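When a Robot Comes to Work

Have you ever been handed a chore so dull that you started making up songs just to get through it? Maybe you had to match a mountain of socks, or put stamps on all the envelopes for somebody's wedding. The first five minutes are fine, and even a little fun. Then your hands know what to do all by themselves, your mind wanders off to the beach, and before long you have put a stamp on upside down and have to start paying attention again.

Grown-ups have jobs like that too, and plenty of them. At a company called Trerkum, in a long, low building with a very noisy soda machine, people put together supply kits for offices and schools. If your school has ever opened a box at the beginning of the year and found all the little things a classroom needs tucked inside, then you know the kind of box I mean. Somebody had to put each of those things in there, and for a very long time that somebody was always a person.

On a busy day Trerkum sends out 300 kits. In July, when schools are getting ready, it sends out 700. That is a whole lot of reaching, picking up, turning, putting down, and reaching again! People who did it all day went home with sore wrists and tired shoulders, and some of them told me they packed boxes in their dreams.

So the company bought 2 robot arms. One is called Pola and the other is called Rakena (the people who work there voted on the names, and there was quite a bit of arguing). Neither one looks like a robot from a cartoon. They have no faces and no feet, and they don't say "beep boop," although I'm told that one of the packers says it for them. Each is an arm fastened in place, with a gripper at the end where you would have a hand.

A gripper is a simpler thing than your hand. You have four fingers and a thumb, and skin that can feel a crumb or a breeze or a hot plate. A gripper like the ones at Trerkum has just two fingers, and they come together from both sides, a bit like when you pick up a pea with your thumb and pointer finger. The insides of the fingers have a bumpy rubber surface, for the same reason your sneakers have bumpy soles. Smooth things like to slide, and bumps help stop them.

Picking things up sounds easy, because you have been doing it since you were a baby. But think about how many different ways you do it! You would never hold an egg the way you hold a hammer. You pick up scissors by the handles, you pinch a paper clip, and you wrap your whole hand around a glass of milk. Your brain works all that out while you are thinking about something else entirely. A robot has to be taught, one kind of object at a time, and a narrow tube is a different lesson from a stapler or a flat little box of staples.

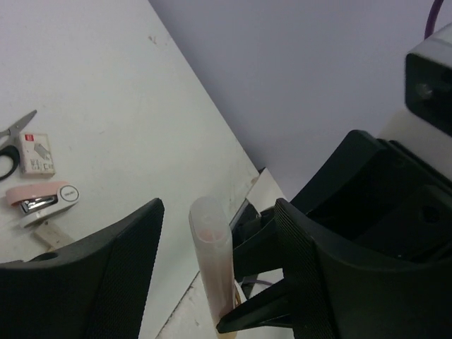 One of the packers told me over lunch that she had been worried when the arms arrived. She had heard on the news that robots take people's jobs, and she went home that Thursday and didn't eat much supper. What she wanted to know, she said, was whether anyone was going to ask the packers what they thought, seeing as they were the ones who knew how to pack a box.

I think that was a very good question, and it is one that people ask all over the world when machines come to work with them. Sometimes the answer is a sad one. There are places where machines came in and people had to go and find other jobs, and finding another job can be hard and scary, especially if you have done the same one for a long time. It would not be fair of me to leave that out just because this is an article for kids.

At Trerkum, the company did ask, though the packers will tell you it should have asked sooner. They sat down together and made a list of all the parts of the job. Beside each part they wrote whether they would like to keep it or give it away. Picking up the same tube over and over? Give it away, please! Lifting the heavy cartons? Give that away too. But checking the finished kits was a part they wanted to keep, and so was choosing how everything fits in the box, which is a kind of puzzle and takes a good eye.

Now some of the packers have become robot teachers. That's what everyone calls them, anyway, and they went to classes to learn how. A robot teacher shows the arm where to go and how tightly to squeeze. Squeeze too softly and the thing drops. Squeeze too hard and you may get a dent, or a mess. The teachers use a computer program called Cloleo, which keeps a record of each lesson so that the arm can do it the same way again tomorrow.

"The same way" is the important part. Robots are wonderful at doing things the same way, and not very good at surprises. If a tube is lying on its side when the arm has only learned about tubes standing up, it may close its fingers on nothing at all and carry that nothing very carefully over to the box. A person would laugh and fix it without even stopping the conversation. This is why there is always somebody close by, with a big red button that stops everything.

There are rules for the people, too. Long hair gets tied back, and sleeves get pushed up. You never reach in while an arm is moving, even if you are in a hurry and even if you are the boss.

Some things got better at Trerkum and some things are still being worked out. Wrists are less sore. On the other hand, a few of the packers miss the old long table, where they all stood side by side and talked the whole morning. The arms take up a good bit of the space, and it's harder to chat across them. They have asked for the tables to be moved closer together, and the last I heard, somebody was measuring the floor.

Something to try at home: put a sock over each hand, and pick things up using only your two pointer fingers, one from each side. Start with an eraser, then a crayon, then an empty paper cup. Try the cup again with a little rice in it. Which one slips the most? Then ask a grown-up you know which part of their job they would give to a robot, and which part they would want to keep for themselves.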